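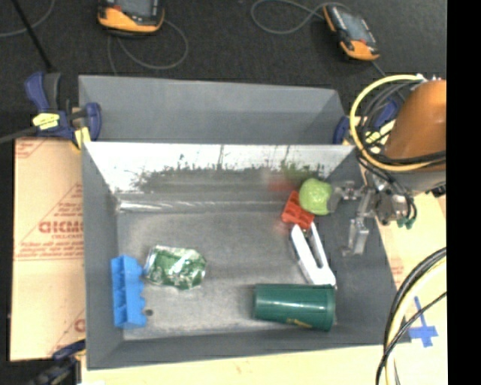 Figure 3. Gray open bin holding six objects, with a second gray bin behind it. The floor of the front bin is scuffed and has lighter worn patches.

4.2 Storage at home and the return of borrowed toys

The interviews were meant to cover borrowing habits, but parents kept bringing up storage, and we added it to the second round as a topic of its own. Of the 236 households in the study, 105 borrowed through Tuto and the rest through Cetero. The two services lend similar toys to families with children under six. They differ mainly in what they ask of the family between pickup and return. Tuto lends each set in a lidded tub and expects it back in the same tub. Cetero hands toys over the counter in a paper bag and leaves storage to the household.

Open bins were the most common form of storage in both groups (see Figure 3 for the general type). Parents liked them because a child could reach in without help and could also put things away. Shelves were mentioned less often, mostly by families with an older child who had outgrown bins. Several Tuto parents said they emptied the tub into a bin on the first evening and put the tub in a closet until the return date.

Mixing was the main problem. Once borrowed blocks had been in the same bin as the family's own blocks for a week or two, parents found it hard to tell them apart. Cetero marks its pieces with a small stamp, which wears off. Tuto uses a printed list on the inside of the lid. The list worked well for parents who kept the tub in sight, and much less well for those who had put it away. One mother in the Hamel district told us she had returned the wrong train car twice, and had been called about it twice.

Late returns followed a similar pattern. Families who kept borrowed toys apart from their own tended to return them on time. Families who mixed them were more often late, and when asked for the reason they usually named a missing piece. Few said they had forgotten the date. The reminder message sent by both services gives only the date, so it does little for a parent who knows when the set is due but cannot find all of it.

We do not treat this as a finding about bins as such. Households with a separate place for borrowed toys also tended to have more floor space, and we did not measure rooms. Chung Yu-ting, who coded the interviews, also noted that parents in smaller apartments talked about storage in more detail, which may have made mixing look more frequent among them.

The loan period may matter too. Tuto lengthened its standard loan to 15 days in February, partway through the second round, and interviews held after the change contain fewer complaints about missing pieces. Some parents said the extra time let them search over a weekend. Others had simply not reached the due date when we spoke to them. Section 4.3 looks at the loan records for both periods.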